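Speaker notes: Interim storage of spent fuel at the Clelau site
Public information evening, Wednesday, 7 pm

Slide 1. Scope
Cover the storage licence only. The closed reactor has its own process and its own hearing. If asked about reactor demolition, refer people to the handout and move on.

Slide 2. What is stored
Spent fuel assemblies, sealed in steel canisters inside concrete casks. The inventory is 2265 assemblies. No liquid waste is held on the pad. State this early; it was the most common question at the last session.

Slide 3. The licence request
The operator, Contreras, has asked the county and the state to support an extension of 40 years
– correct this aloud: the printed slide is wrong. The request is for 100 years, reviewed at fixed intervals. The current licence does not lapse while the review is open.

Slide 4. Distance and water
The pad lies 400 metres from the nearest well. Monitoring wells sit between the two. Samples are taken every quarter and the results go to the county office, where anyone may read them. Show the map for long enough that people can find their own road.

Slide 5. Transport
There is no route at present, as there is no destination. The rail spur would need new ballast and a rebuilt crossing. The Zakex study gives 3 possible routes, all of which pass through the county. Do not rank them. The county has taken no position.

Slide 6. Inspection and handling
Casks are inspected from outside: vents, surface temperature, concrete condition. Canisters are not opened on the pad. Any repackaging would need a separate building and a separate permit – neither has been applied for.
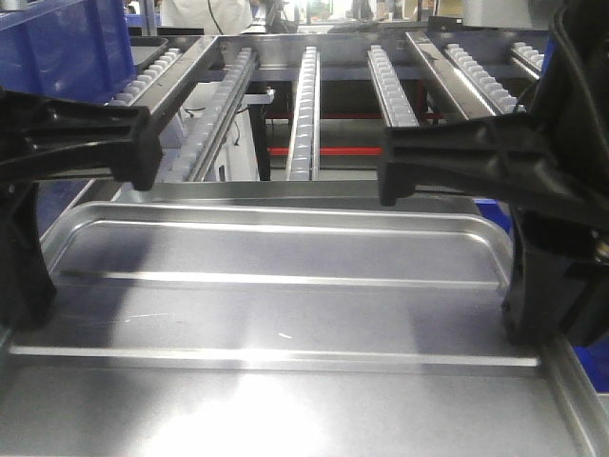 Slide 7. County oversight payments
Payments from the state fund cover staff time and the Drumeo review of the seismic data. They do not cover legal costs. Those come from the general budget and are listed under outside services.

Slide 8. How to comment
Written comments are accepted until the end of April, by post or at the front desk. Spoken comments tonight are recorded and carry the same weight. Leave this slide up during questions.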